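4.3 What the bed is used for when clothes are folded

Household manuals tend to treat the bed as a poor substitute for a table. The advice is nearly always the same: clear a hard, flat surface at waist height, lay the garment face down, smooth it, fold. Kettunen and Mbwambo repeat this in their survey of laundry guides and take it as a fair account of good practice. We doubt that it describes what people do, and we are not convinced that it describes what works.

Our doubt began with the home records from Flallutmont. Of the 300 folding sessions collected there, 200 took place on a bed. One could read this as a shortage of tables, and Nyaga does read it that way. The reading would be stronger if the homes in question lacked tables, but the room inventories taken in June list one in nearly every case. The tables were in use for other things, or they were in another room, or the person simply preferred the bed. The records do not let us choose between these, and we have not tried to.

The claim that a soft surface makes folding harder also deserves a closer look than it usually gets. It rests on two trials, both done with towels. A towel has no sleeves. A long-sleeved shirt brings a problem that the towel trials never touch, namely that the sleeve has to be found, drawn out and laid in a known direction before any fold line means much. A blanket may well help at this stage, as its nap holds a sleeve where it is put. On a polished table the same sleeve can slide back. We say "may" on purpose – Ji's friction figures for bedding come from a single fabric and should not be stretched to cover all of them.

A further point concerns clutter. The guides assume a bare surface, and so do most of the test setups we reviewed, including the Pakzad bench and the later Ireck layout. Beds are rarely bare. Pillows stay at the head, a bag is put down and left, and other pieces of cloth lie close to the one being handled. Figure 4 is typical enough in this respect: a light shirt shares the bed with red pillows, a checked one, and a black pouch. None of these lies under the sleeve, yet they limit where the body of the shirt can go once it is spread. Any measure of folding that leaves out the space around the garment is, in our view, measuring something else.

Zerell's scoring sheet illustrates the trouble. It gives full marks for a square, even stack and nothing for how the garment was opened out. Under such a scheme a shirt that bunches to one side while its sleeve is straightened counts as a failure in progress, though bunching of this kind may be no more than a stage on the way. Negash has argued that the sheet can be mended by adding a term for wrinkles. We do not see how. A wrinkle score would still need someone to decide when the shirt counts as ready to fold, and the 2 raters who tried this on our own records disagreed more often on shirts than on any other garment.
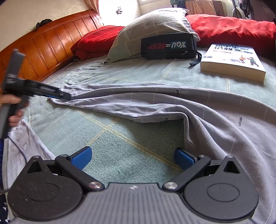
Figure 4. Long-sleeved shirt on a green blanket, sleeve extended and body bunched.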